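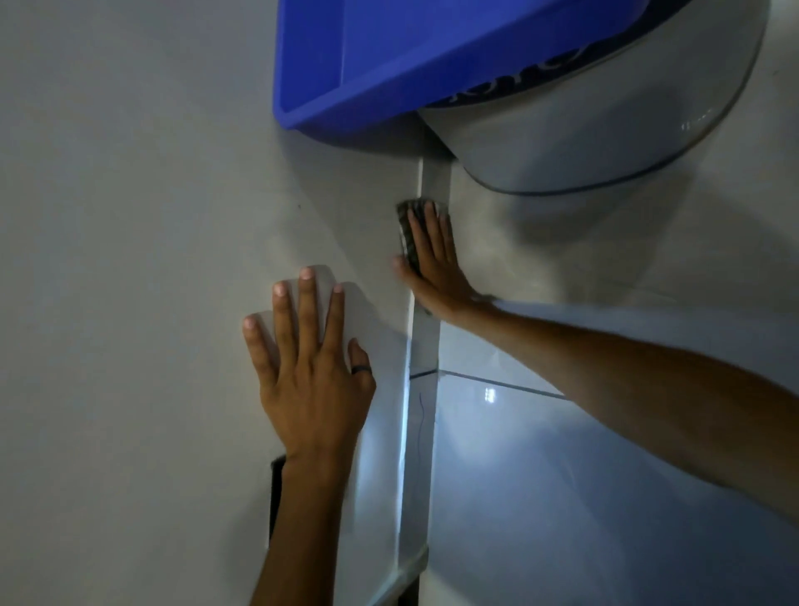
06/02/2023 作業ノート(ザロンベルクの代用貨、型の照合つづき)

朝いちで昨日の続き。ザロンベルク(Zallonberg)の市電代用貨、表の型Bと型Cがどうしても分けきれない件です。結論から書くと、まだ分けきれてません。でもだいぶ見えてきた!

昨日までのやり方は、真上からの写真を重ねて文字の位置を比べるというもの。これだと摩耗の強いやつで全滅する。Zの下の横棒なんて、使い込まれた個体だとほとんど地と一緒になってしまうので、重ねたところで「似てるかなあ」以上のことが言えない。で、今日は光を低く当てて撮り直してみた。ライトを机すれすれまで下げて、コインのほうを少しずつ回す。そしたら縁の内側、連珠の外に細い線が出た。型の傷だと思う。ただしこの線、Bと思っていた山にもCと思っていた山にもある。困った。

ヤウさん(Pei-shan Yau)に見せたら、「それ、BとCが同じ型で、途中で彫り直しただけじゃないの」とあっさり。うーん、ありえる。彫り直しなら、傷が両方に残って文字だけ太くなるのは筋が通る。私は最初から別の型だと決めてかかっていたので、ちょっと悔しい。仮にBを前期、Cを後期と呼ぶことにして、記録はB1、B2に書き換えるかどうか、来週まで保留。台帳の上ではまだB、Cのままです。勝手に直さないでね、>シウくん。

台帳の話。プクシデ(Pukside)の引き出しから来た分は全部で1,262枚、そのうちSkarnixに入力が済んだのが1,025枚。残りは例の封筒に入った分で、封筒の表書きと中身が合わないのがちょいちょいある。「二区」と書いてあるのに三区の代用貨が混ざってるとか。これは元の持ち主が入れ替えたのか、こちらに来てから混ざったのかわからないので、封筒の表書きはそのまま備考欄に写して、区分のほうは実物に従う。封筒は捨てないこと。番号を振って箱の蓋側に立てておく。

Skarnixについて文句をひとつ。重さの欄が小数点以下を勝手に丸める。入力した瞬間はちゃんと見えてるのに、保存して開き直すと末尾が消えてるんですよ。気づいたのはエフアさん(Efua Ametepe)で、紙の控えと突き合わせていて数字が合わないと言い出した。最初は秤を疑って、分銅を載せたり下ろしたり、風よけを閉めたり開けたり、午前中の半分くらいをそれに使ってしまった。秤は悪くなかった、ごめん秤。しばらくは重さを備考欄に文字として書いておく。書き方は「重:」のあとに数字、単位のgは半角。統一お願いします。あとで抜き出すのは私なので!

重さそのものは面白くなってきている。黄銅の代用貨なんて重さはばらばらだろうと思っていたのに、B(前期)とC(後期)で山がずれてるように見える。後期のほうが軽い。地金を節約しはじめた時期と彫り直しの時期が重なるなら話がきれいすぎて逆に怖いので、摩耗の軽いものだけ抜いてもう一回やる。フーさん(Yee-man Fu)いわく、摩耗の段階づけを私ひとりでやるのは危ない、と。たしかに後期だと思いながら見たら甘くつけてしまいそう。なので裏面だけを見せて、フーさんとツェーさん(Chak-lun Tse)に別々につけてもらうことにした。段階は3つだけ。細かくしても人によって割れるだけだというのは、去年の銅貨でよーくわかった。

洗浄の件も書いておく。緑青っぽいのがついた個体が出てきて、どうするかで昼にちょっと議論になった。私は触りたくない派。フーさんは、縁の文字が読めないと照合にならないから最低限は取るべき派。折り合いとして、同じ型がほかにたくさんある個体だけ、精製水に浸けて竹串でやわらかいところを落とす。酸は使わない。磨き布は論外(前に誰かが一枚ぴかぴかにしてしまった、あれは見るたびに胸が痛い)。浸ける前に両面と縁を撮って、浸けた後も同じ光で撮る。今日は2枚だけ試した。片方は「VAGN」の字が出てきて、これで車両工場側の刻印だとほぼ言えそう。もう片方は緑の下がもう食われていて、文字はなかった。残念だけど、進行してるならむしろ早く乾かしておいてよかった。別の小袋に入れて乾燥剤といっしょに保管、袋に赤い印。

それから、偽物というか後年の写しの話。レツェップ(Rätsep)の古い売立目録に、うちのと同じ図柄で穴のないのが載っていて、ずっと「試し打ち」と書かれている。ツェーさんが目録の図版を拡大してみたら、連珠の粒がところどころつぶれて、つながって見えるらしい。打ったものならああいうつぶれ方はしにくいし、鋳造の写しじゃないかと。図版の印刷が粗いせいかもしれないので断定はしない。現物がどこにあるのか、シウくん(Ho-yin Siu)がレツェップに手紙を書いてくれることになった。文面は丁寧に、「偽物ですか」とはくれぐれも書かないこと。縁の写真と重さだけ教えてもらえたら御の字です。

ついでに、うちの穴のない個体も引っぱり出して見た。こっちは縁がきりっとしていて、地にも打ったときの流れがある。穴をあけ忘れたただの不良品、というのが今のところの私の読み。試し打ちと呼びたい気持ちはものすごくあるんですけどね。台帳には「無孔」とだけ書いて、夢のあることは書かない。

撮影の設定メモ(自分用、すぐ忘れるので)
・ライトは左上ひとつだけ。天井の灯りは消す。
・低い光のときは背景を黒いフェルトに。白い紙だと縁が飛ぶ。
・向きはZの縦中心を真上に合わせる。電車の絵は型によって傾いてるので基準にしない。
・スケールはコインと同じ高さに置く。台紙に直置きだと微妙に小さく写る。
・ファイル名は台帳番号、面、光の順。面は「表」「裏」「縁」。

つぎにやること
・BとCの線傷、位置を角度で測って比べる。ヤウさんの説ならぴったり一致するはず。
・裏の型の組み合わせ表。前期の表と後期の裏が組んだ個体がひとつでもあれば、順番の議論がかなり楽になる。
・Skarnixの丸めの件、問い合わせを出す(エフアさんが画面の控えを持ってる)。
・封筒の残り。「三区 重複」と書いてある厚いやつから。

追記。帰りがけに組み合わせ表をちょっとだけ埋めてみたら、表Cに裏2がついてるのがあった。裏2はBとしか組まないと思ってたのに! 見間違いかもしれないので、トレイの右端にふせんを貼って置いてあります。誰か朝のうちに、先に私の判定を見ないで見てください。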